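Questions I get a lot
Last updated 3/5/25

Who runs this shop?
Just me! Drasteo is my one-person business, and I make small pretend cakes for dollhouses, shelves and shop windows. I work out of my spare room in Julisitz and I've sold almost 2,000 of them so far.

Can I eat one?
Please don't. I've had two people ask me this in all seriousness, and I took it as a compliment.

Do you do custom colors?
Yes, and I love them. Send me a photo or a paint chip and I'll mix something close. Pinks are the easiest — greens can take me a few tries.

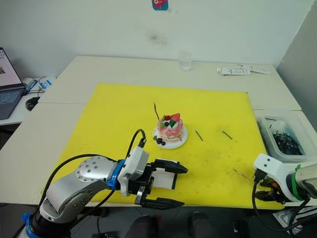
Model cake in pink and cream, with strawberry and blueberry on top.

How long will my order take?
Custom pieces take 2 weeks before they ship. In July I close up and go to my sister's place in Skurkthorpe, so anything ordered then waits until I'm back (sorry, I really need the break!).

How do I clean it?
A soft dry makeup brush is great for dust. No water, no sprays, and keep it off a sunny windowsill or the pinks will fade.

Mine arrived broken. What now?
Oh no! Email me within 43 days with a photo and I'll fix it or make you a new one. Keep the box, please.

Do you sell in stores?
Only at Meinecke, the gift shop by the station. They keep a little shelf for me near the register — call ahead if you want something special, as the stock changes a lot.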